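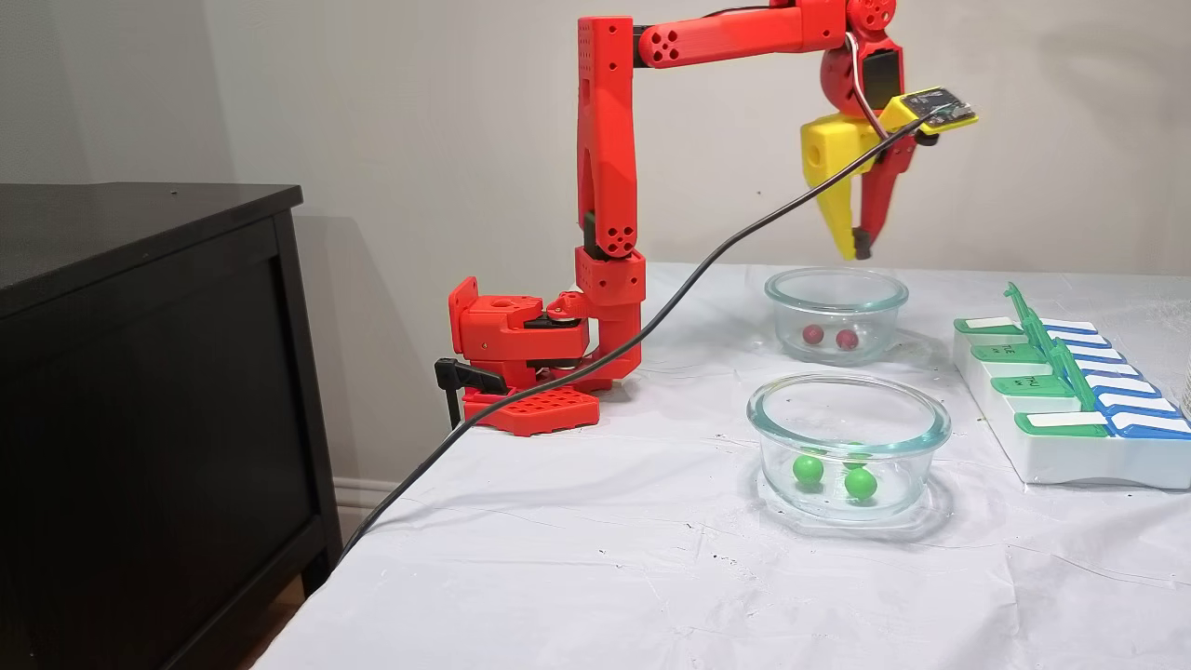
Page last changed: December

Can a robot tidy your room yet?

I get asked this one more than anything else, usually by somebody whose bedroom floor has disappeared under socks. So let's have a proper go at it.

The short answer is no. A robot can't tidy your room yet, at least not the way your mum or dad means when they stand in the doorway and say "tidy". But robots can do little bits of tidying, and the little bits are much more interesting than you might think.

Start with a really small job. Get two bowls and put a few little balls in them, red in one and green in the other. Now pick one up and put it somewhere else, say in one of those pill boxes with a little lid for each day of the week. Easy! You could do it while singing, or while arguing with your brother. (Use beads or dried peas if you try this at home, and borrow an empty egg box. Real pill boxes with real pills in are for grown-ups only, please.)

Now think about everything you just did without noticing. You looked at the bowl and knew straight away which bits were bowl and which bits were ball. You sent your hand to the right place. You opened your fingers just wide enough, closed them, and felt the ball squash against your skin a tiny bit, so you knew you'd got it. If it had slipped, you'd have felt that too and squeezed harder. All of that took you a second or so.

A robot arm has to have every one of those things sorted out for it, or learn them.

What's inside an arm?

The sort of arm I like best is the small kind that clamps on to the edge of a table. Lots of them are made from plastic parts that came out of a 3D printer, and they can be any colour you like. Bright red is a good one. At each joint there's a motor called a servo. A servo is a motor that can turn to a particular position and stay there, so if you tell it "a quarter turn, please", it goes a quarter turn and waits.

Your own arm works in a similar way. Wave it about and feel where it bends: shoulder, elbow, wrist. A robot arm bends in places like those, and on the end there's a gripper, which is the robot's hand. Plenty of grippers only have two fingers. Try picking up a pea with just your thumb and one finger, and keep the rest of your hand tucked in. You can do it, but now try it with thick gloves on. That's nearer to what the robot has to put up with, and many grippers can't feel anything at all!
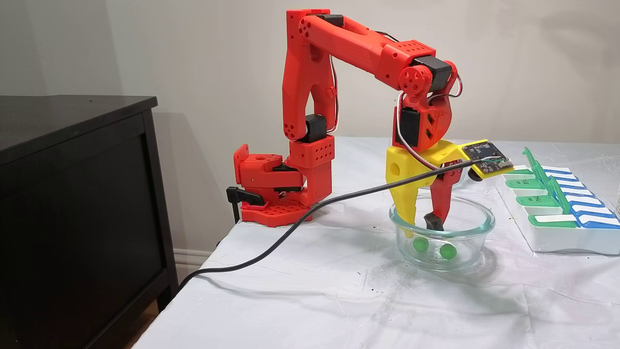
Then there's the problem of round things. Balls roll. If one finger touches a ball a moment before the other finger does, off it goes to the other side of the bowl, and the robot has to find it again. A bowl helps a bit, as the ball can't go far, but the sides of the bowl get in the way of the fingers too. Come in too low and you bump the bottom. Come in too high and you pick up a lovely big pinch of air.

And glass is a horrible thing for a robot to look at. Clear glass lets you see straight through it and throws back bits of light from the window, and a computer looking through a camera can get very muddled about where the bowl stops and the table begins. You've had years of practice with glasses and windows. (Even so, I walked into a patio door last summer, so I can't be too smug about it.)

So how does a robot learn?

There are a few ways. One is to write out instructions: move here, go down, close, come up. That works brilliantly if nothing ever changes. Shift the bowl over by the width of your thumb, though, and the robot will carry on grabbing at the place where the bowl used to be.

Another way is to show it. A person moves the arm through the job, over and over, and the computer keeps a record of what the motors did and what the cameras saw. After enough goes, it can start working out the job for itself, even if the bowl has moved a bit.

I made up a pretend robot called Drinora to help me explain how long this takes. Say Drinora needs 134 goes at picking up a ball before she's any good. Fine. Now we give her a square block. Oh dear! More practice. Then a sock, which is floppy and never the same shape twice. Then a jigsaw piece that's gone under the bed. By the time she's ready for your bedroom she might need 1,423 goes, and you've just bought a new toy she's never seen.

What about shops and factories?

Robots do much better there. In a factory the same part can turn up in the same place all day long, facing the same way, and a robot is very happy with that. It doesn't get bored and it doesn't need its lunch. Some big warehouses have robots that carry shelves about, and quite a few homes have a robot vacuum cleaner bumping round the kitchen. Those count as chores!

But look at what the vacuum can't do. It can't pick up the sock. It just tries to eat it, and then you have to go and rescue them both.

That's why people who build robots spend so long on small, fiddly jobs with balls and bowls and little boxes with lids. Lids are very hard, by the way. You have to find the edge, get a finger under it, lift it, and not send the whole box skidding across the table while you're at it.

Have a go yourself

You need a friend, a bowl, 5 dried peas and an egg box. Shut your eyes and hold out one hand with just your thumb and first finger ready, like a gripper. Your friend is the computer. They're only allowed to say things like "left a bit", "down", "close" and "open". See how long it takes you to get all the peas into the egg box, then swap over.

My best time is 57 seconds, and I dropped one on the floor, so I'm not sure it should count. If you beat me, try it again with the bowl in a different place.

Then go and pick up your socks. You've got a few years yet before a robot does it for you.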